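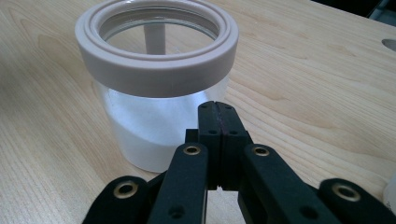

Havstead Introduces Gripper Stations at Its Skovport Packing Hall

Skovport. Havstead, a maker of home fragrance and small glass goods, will start in August to use robotic grippers at 3 of the packing tables in its Skovport hall. The project has the name Stisach and was prepared together with the people who work at these tables.

Until now, every jar was lifted, turned and placed by hand, up to the end of the shift. Many of the packers reported pain in the wrist and in the thumb. With Stisach, the gripper will take over the lifting and the placing. The worker checks the glass and the lid, decides what is good to send, and stops the station when something is wrong.

"I packed jars for 7 years, and in the evening I could not open one in my own kitchen," said Latrice Pruitt, who leads the morning shift. "I want that the new people do not have this."

The company confirms that no position will be closed because of the project. The 45 employees of the hall will all receive 2 days of paid training, also those who will stay at the manual tables. Workers may change between the manual tables and the gripper stations during the week, and the pay is the same at both.

Edmund Michalski, production manager, said that glass is a difficult material for a machine. "The fingers must come to the jar slowly. Our packers showed us how slowly, and we have set the speed after their advice."

Questions from the press are answered by Mavis Van Dusen at the Havstead office in Skovport.

Last updated: 7/30/23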